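Table and Washing-Up Assistant, part-time
Deludwood Supper Rooms
Ref. 1834

We are looking for one person to lay and clear tables, wash crockery and keep the serving table in order. The post starts in February and is for 40 hours a month, mostly evenings.

You will be handling large white plates, bowls, jugs and glass pitchers. Most of the washing-up is done by hand. Bigger plates go away last, and anything chipped is put aside and written in the breakages book.

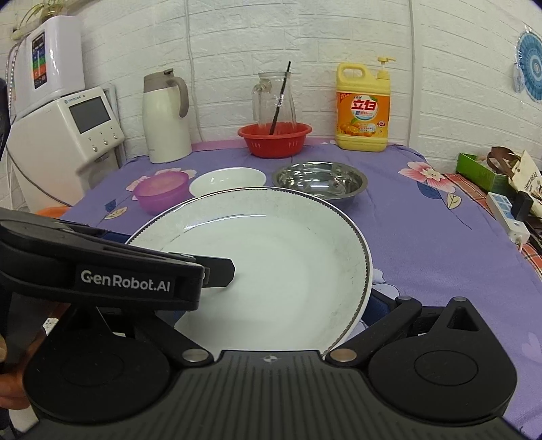 Do I need to have worked in a kitchen before?
Previous kitchen work is useful but not required. You will spend your first two shifts with Vlastimil Hubáček, who runs the supper rooms, and he will show you where things are kept.

The work includes:
Laying tables before guests arrive
Clearing, scraping and washing plates and bowls
Changing tablecloths and taking used ones to the Ollano laundry
Refilling jugs and washing-up liquid
Wiping down the tables at the end of the evening

You should be able to stand for a full shift and carry a stack of plates. Aprons and gloves are supplied – please bring your own flat shoes. 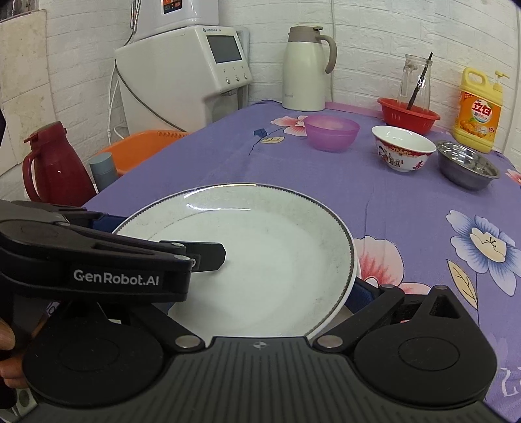 A meal is included with every shift, and there is a staff room with lockers. Shifts are set a fortnight ahead. Swaps are fine if both people agree and Vlastimil is told.

To apply, send a short letter with the hours you can work to Deludwood Supper Rooms, 541 Wike Road. Please quote the reference. Letters should reach us by December 2, 2020.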